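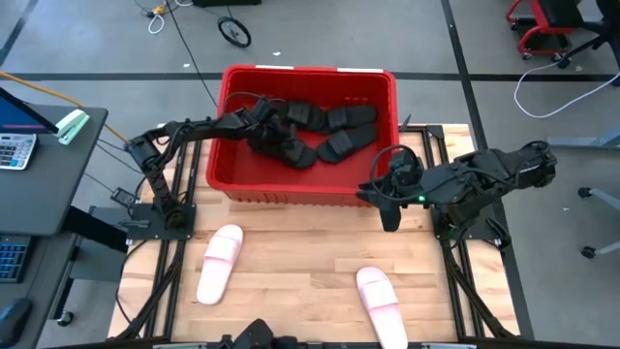
Is the open day at Imo worth the trip for a small shop that wants to try a two-arm table? My answer: it is worth it if you bring your own goods and have patience, and less so if you only want to see a fast show.

I went in May to the hall in Zovholm. The visit costs 17 euros and the demonstration takes 80 minutes, with time for questions after. The table has one arm on each side and the tasks are simple ones, with slides and with cloth. I sell both, so I stood very near.

Slides are a good test, in my opinion. The strap gives the gripper something to hold, but in a pile they lie across each other. 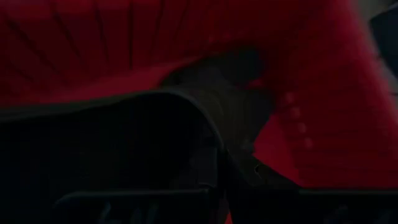
Cloth is more difficult, and for this part I would ask for more time in the program. The rental is 343 euros per month, setup not included. I give four stars of five. One star is lost for the sound in the hall, I missed half of the answers.

Comments (3)

Novine: Did they say if training is in the price?

Abbasi: I paid 298 for the same rental last year. Ask again before you sign.

Novine: Thank you, I will write to them.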